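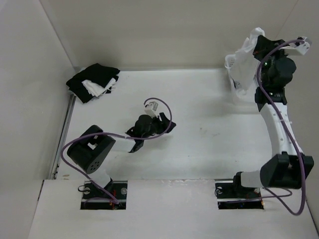 Are the Pulside reunion rumours true? A gossip page says November.

**Fleron**
I doubt it. The page gives one unnamed source and no venue, and the band's label hasn't said a word. It ran the same story last year with the dates changed. 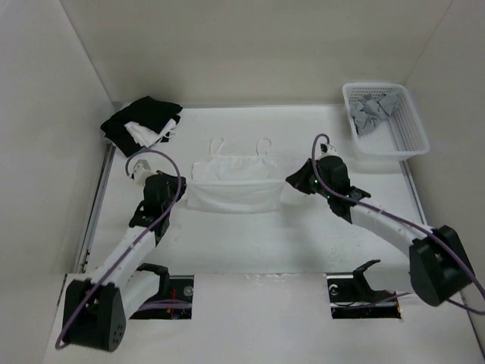 I'd want to see tickets on sale before believing any of it.

**Prothero**
my cousin heard 2 nights, £100 each. could be rubbish

**Proltora**
Same rumour every summer. Don't book a hotel.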